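Progress report to the Justholm Fund, 19th February
Prepared by Thilini Navaratnam, Gullano Community Repair

Spending to date is $3,583, which leaves $1,700 for the period to the end of July. The largest item was the new sink and drain in the back room. Zadis finished that work two weeks late – the first set of pipe fittings was the wrong size – but did not charge extra.

Evening classes restarted in January. Six people signed up for the sewing course and two have since moved to the Saturday group. Aranka Katona is teaching both until we hire.
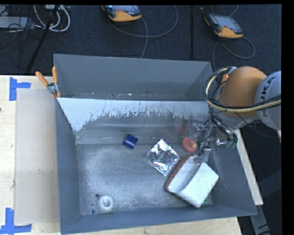
The lease is still open. Hettiarachchi has offered the same rent for another year, and we plan to sign once the insurance papers come back. We would like to move $400 from printing to heating and need your approval for that before the next payment.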